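How I Date an Old House From the Sidewalk

I get asked this a lot on my walks through Plindbridge, so I'm finally writing it down. You don't need a degree, and you don't need to go inside. Bring a notebook, a pencil and decent shoes (the brick sidewalks on Stollura Street are murder on thin soles).

Start with the roof. Stand across the street and look at the pitch, then at which way the gable faces. If the ridge runs parallel to the street and there's a chimney at each end, I pencil in "Federal?" and keep going. If the triangle of the gable faces you like the front of a temple, I write "Greek Revival?" Keep the question marks! You'll be erasing a few.

Next, the front door. Federal builders loved a fanlight, that half-round or oval window over the door, with thin, delicate bars. Greek Revival doors go square and heavy: a flat row of panes on top, narrow sidelights, chunky pilasters. I once spent an entire November afternoon arguing with my friend Venkatesh Thevar about a doorway on Fostcombe Lane that had both. We settled on a late remodel, and I still think I was right.
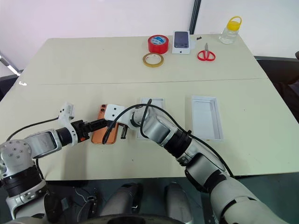
Now count the panes in the windows, but don't trust them too much. Six-over-six sash was popular for decades, and sash gets replaced all the time. A big 2-over-2 window usually means somebody updated the place after the Civil War, when larger glass got cheaper. Check the side and back windows if you can see them from a public way — owners often fixed up the front and left the rest alone.

Last, look down. Cut granite blocks under a brick wall tell you something different from rough fieldstone, and a change in the foundation partway along is a good hint that you're looking at an addition.

Then go to the deeds. The Sowah house, number 14, looked like 1810 to me from top to bottom. The first deed that mentions a building on the lot is from 1834. I went home and erased a lot of pencil.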